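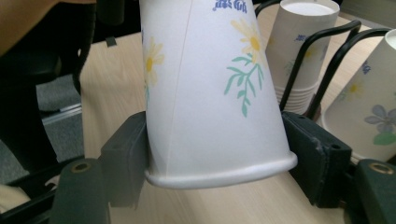
Vanen presents floral paper cups and a two-column cup rack for shared desks and coffee corners

Mar 24, 2021 — Vanen, a small supplier of tableware for offices and guest rooms, announces today its spring range for the coffee corner. The range has two parts: the Demano paper cup, printed with flowers, and the Matić rack, which keeps stacked cups upright and ready to take.

The Demano cup is white with a rolled rim. The print shows yellow daisies, a mint-green leafy sprig and small blue flowers. It was drawn for people who like to have something cheerful on the desk during a long morning. The cups are sold in packs of 20 and 30.

"We received many letters from customers who keep their cups in the plastic sleeve, and the sleeve is always falling over," says Heiðrún Þrastardóttir, head of product at Vanen. "So we wished to offer a nice cup, and also a place where it can stand."
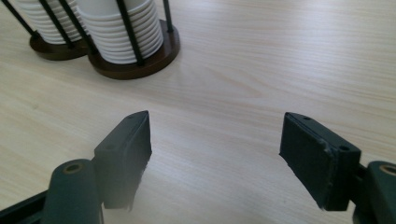
Text: Ruaridh Mowat, Vanen press office

The Matić rack has two round bases in dark brown, set side by side, and thin black rods which rise around the cups. Each base carries one stack. The rack stands directly on the table and needs no screws or wall fixing. It can be filled with the Demano cup or with plain white cups, which many offices already have in the cupboard.

Vanen tested the rack from November in the shared kitchen of its Eston office, where 4 teams use the same table. The staff asked for one change — a little more space between the two columns, so that a hand can reach the cups more easily. This change is included in the model now on sale.

The first delivery consists of 297 racks. Shops which already carry Vanen products can place orders from today, and samples of the cup are sent on request. Questions from the press are answered by Ruaridh Mowat at the Eston office.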